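The Rirkville Shop

The year the shop closed, my aunt gave me the job of clearing the drinks. She had already sold the shelves to a man from Merville, who was coming for them in April, and everything on them had to be off by then.

I was fifteen and had been promised 20 pounds. I thought it would take a morning.

We had no boxes left, so she fetched a pale sheet from upstairs, one that had been on the spare bed, and spread it over the floor behind the counter. It would not lie flat. I pulled at one corner and the opposite one rucked up, and after a while she told me to leave it, it was only to keep the dust off. Then she found me a bucket and went to do the accounts.

The bottles were small ones, the sort people bought on the way to the bus. I took them down by the armful and laid them on the sheet. The packets came after. Some had been on the shelf so long that they left clean shapes behind them. I stopped to look at the clean shapes more than I needed to.

My aunt had strong ideas about sorting. Anything in date was going to the hall at Nokari. Anything out of date was to be opened, tipped down the sink and rinsed. The bucket was for what she called the keepers, and she never said what those were.

"How will I know?" I asked.

"You'll know," she said, from the back room.

I didn't know. I put in a bottle with a nice label and took it out again. I put in a packet of the biscuits my uncle used to eat standing up at the till, and left that one where it was.

At dinner time she came through and looked at the sheet. Everything was still on it. I had moved things from one side to the other and back, and made a heap in the middle.

"You've done nothing," she said.

"I've done the shelves."

She got down on her knees, which she didn't do often by then, and started picking through the heap herself. She held each bottle at arm's length to read the date. The curtain behind her was the one she had made for the stockroom door, checked in every colour she had left over, and she had never liked it. The man from Merville had offered 2 pounds for it and she had said no before he finished speaking.

We worked until the light went. She read the dates and I carried. When there was hardly anything left on the sheet she looked in the bucket and saw the biscuits.

"Those went off five years ago," she said.

"I know."

She turned the packet over and read the back of it, all the way down — the flour, the sugar, the address of the factory in Kruger. Then she put it back in the bucket and told me to shake the sheet out in the yard.

When I came in she had my money ready on the counter. The bucket was gone. I saw it again that winter at the bottom of her wardrobe, when I was sent up to find her good shoes, with a scarf folded over the top. I moved it to one side, got the shoes out, and moved it back.
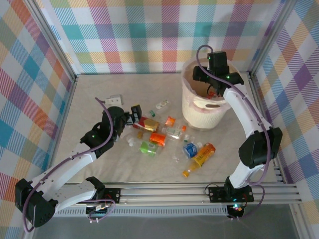 Small bottles and packages on a pale cloth, with a white bucket towards the back.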